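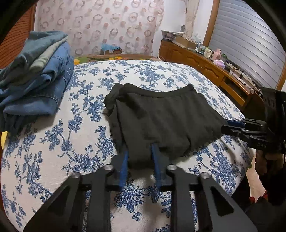

Photo: Nevcombe Robotics Club / Charmaine Mokoena

Club news: the laundry term

Members who joined us for the sumo bots two years ago may want to sit down. The Nevcombe Robotics Club is spending its spring on folding clothes. There will be no arena, no flashing lights and no commentary, although Radebe (our twelve-and-unders' mascot team, named after a cat) have offered to do some commentary anyway.

The project is called Zinia and it goes like this. Each student pair signs out a set of hand-held grippers, takes them home, and folds whatever is around. One gripper in each hand, a camera on the gripper, and the person supplies the arms and the patience. The recordings come back to the club, get sorted and trimmed, and are used to teach our two bench arms to do the same job. The arms have so far been taught to pick up a sock. They have not been taught to put it down anywhere sensible, but neither have most of the people in the club, so we are grading gently.

Homes beat the workshop for this. Our workshop has one gray table and one gray light, and an arm trained there gets very good at gray. On a real bed you get a flowered bedspread, a pile of jeans that somebody has to work around, and black cloth that shows a camera next to nothing about where one layer stops and the next begins. Dark garments are now worth double on the sign-up sheet. This has led to a certain amount of horse trading in the parking lot.

As of Sunday evening the students had logged 2,463 folds. Of those, 200 have been thrown out, mostly for the usual reasons: thumb over the lens, dog on the shirt, recording never started, recording never stopped. One file runs for the length of a family dinner and is said to contain a frank discussion of the club's entry fees. It has been deleted. The fees are staying where they are.

Charmaine Mokoena, who coaches the senior group, has been going through the rest in the evenings and has asked me to pass on the following, which I do with most of the adjectives taken out.

Slow down. If you would be embarrassed to be seen folding at that speed, it is probably the right speed.

Get the fingers under the cloth before you close them. Pinching from the top picks up one layer and leaves the other one behind on the bed, and then you have a fold with opinions.

Keep both grippers in view of the camera when you can. A shirt that moves by itself teaches the arm very little.

Do not tidy the room first. She feels strongly about this one. Several parents feel strongly the other way, and we have had to write a note home explaining that a crowded dresser in the background is good for the data. I understand the note is now on at least four refrigerators, at teenager eye level.

If a fold goes wrong, finish it. The bad ones get a label and go into a separate folder, and the arms need those too. Nobody is going to see your sleeves but us.

On to the competition. The Stuvberg Open has a household tasks division this year, and we have entered two teams. The rules give each team a basket of mixed clothing and 109 points to play for, a number the organizers have declined to explain. Shirts score higher than towels. Anything that ends up on the floor scores nothing, and you have to leave it there, which our senior group is finding the hardest part. The teams will be picked in May, once we know which of the two training runs has come out better, and the pick will be made on folding alone. Please stop bringing baked goods to the bench. (Bring them to the back table.)

We would like another 1,000 good folds before then. If you have a set of grippers at home and have gone a bit quiet, this is your nudge. Check that the screws on the outer plates are tight before you start, charge the thing overnight, and bring it back in the box it went out in, with the lid. We are now short three lids. We are not short any grippers, so somewhere in town there are three very well-covered casseroles, or whatever it is people do with lids.

Newer members who want to try it can come half an hour early to the regular session, at 5:30, and have a go at the practice pile. It is made up of lost property from the past two years, so if you recognize your hoodie, you may have it back once it has been folded ten times. Two of the seniors will be there to show you how to hold the handle without cramping.

Last thing. The drawer of spare finger tips has been relabeled, and the old label has been put on the biscuit tin. We know who did it, and it was quite good, but please put it back.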